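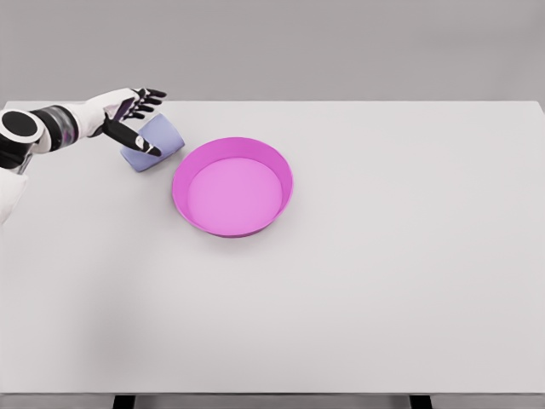

Castevlow Hall kitchen and dining room, walk-through of 29/01/2024
Checked by Catrin Griffiths, with Young-sook Ji for the kitchen half

Marks: **OK** is fine as found, **FIX** needs doing before the next booking, **WATCH** can wait but goes on the October list. Comments are mine unless they have YJ after them.

## Entrance and hallway

- [x] Front door opens fully and latches on its own. **OK**. The new closer is a joy! It used to slam so hard the coat hooks rattled.
- [x] Door mat lies flat, no curled corners. **OK**
- [ ] Hallway light switch plate tight to the wall. **FIX**. One screw missing, plate wobbles when you press the lower half. Five-minute job, I'll bring a screw.
- [x] Exit sign lit. **OK**
- [x] Nothing stored under the stairs. **OK**. Completely clear, for the first time since I started doing these. Whoever moved the folding chairs up to the loft, thank you, thank you.

## Dining room

- [x] Floor clean, no lifting boards. **OK**. The patch by the radiator that we had sanded last fall has held up beautifully.
- [x] Table legs locked and braces pushed home. **OK**
- [ ] Chairs sound, no cracked backs or loose feet. **FIX**. Two pulled out and tagged with red tape. They're in the boiler room facing the wall, so please don't bring them back in when the lunch club runs short of seats.
- [x] Posted room limit readable from the door. **OK**. The card says 100 and the numbers are nice and big now.
- [ ] Window stays hold. **WATCH**. The middle one slips a notch if you lean on the sill. It doesn't swing shut, but I'd like a new stay on it before the windy months.
- [x] Fire blanket on its hook, pull tabs hanging down. **OK**
- [x] High chairs: straps, buckles, tray catches. **OK**. I pulled every strap hard. The buckles Young-sook ordered click in with a really satisfying snap, and small hands can't undo them (my niece tried for most of a lunch).

## Kitchen

- [x] Gas shutoff labeled and reachable. **OK**
- [x] Hood filters clean. **OK**. Spotless. I could see my face in them. YJ
- [ ] Dishwasher door seal. **FIX**. There's a nick in the bottom corner and it leaves a small puddle at the end of the hot cycle. Seal is a Boström part, number 312 in the parts book, and the shop in town says they can get it by mail. Until then, towel on the floor and the yellow sign out. YJ
- [x] Fridge temperature log filled in. **OK**. No gaps at all! Some of the handwriting is a challenge, but every line has a reading and initials.
- [x] Freezer door closes without a push. **OK**
- [x] Knives in the rack, none loose in drawers. **OK**
- [ ] First aid box stocked. **FIX**. Blue bandages are down to the tiny ones. Burn gel is in date. Eyewash is in date. I'm picking up bandages with the next dry goods order. YJ
- [x] Extinguisher gauge in the green, pin and tag in place. **OK**
- [ ] Mugs and plates, no chips. **WATCH**. The old stoneware is getting tired around the rims. Nothing sharp today, but I ran a finger around each one and a few felt rough. I'd love to replace the lot with something that stacks better. Veltorix have a plain white line that fits our racks, and I'm happy to ask for a sample. YJ
- [x] Hand sink has soap, towels and hot water. **OK**. Hot in no time. The old heater took so long that people gave up and used the dish sink.

*Note on the hand sink:* please keep it for hands only. There were coffee grounds in the strainer again.

## Restrooms

- [x] Grab bars solid. **OK**. Put my full weight on both and not a creak.
- [x] Emergency cord reaches the floor and isn't tied up. **OK**
- [ ] Fan runs with the light. **WATCH**. It runs, but it has started to hum. Could be dust. I'll take the cover off next time if someone lends me the tall stepladder.
- [x] Changing table folds down smoothly and locks. **OK**

## Outside

- [x] Ramp grip strips stuck down along the whole length. **OK**
- [x] Handrail firm. **OK**. It took some frost this month and I expected movement at the bottom post. None! Great work by the Noveo crew who reset it.
- [ ] Grit bin filled. **FIX**. Less than a scoop left. Bags are in the shed behind the mower.
- [x] Trash enclosure gate latches. **OK**
- [ ] Path light by the side door. **FIX**. Out. Tried a fresh bulb, still out, so it's the fitting or the sensor. Evening groups should use the front door until it's working.

## Still open from last time

The loft ladder got its new rubber feet and feels like a different ladder. Lovely. The noticeboard glass is still on order, so the cardboard stays up for now. The spare key for the boiler room has turned up inside the piano bench, and I've put it back on the board with a much bigger tag.

## Who is doing what

| Item | Who |
|---|---|
| Switch plate, tagged chairs, side light | Catrin |
| Dishwasher seal, bandages, mug sample | Young-sook |
| Grit bin | First one to arrive with boots on |

This was the best walk-through we've had in this building and I went home grinning. If you spot something before the next one, write it on the clipboard by the fridge with the date and where you saw it. The clipboard has a new pen on a string.

CG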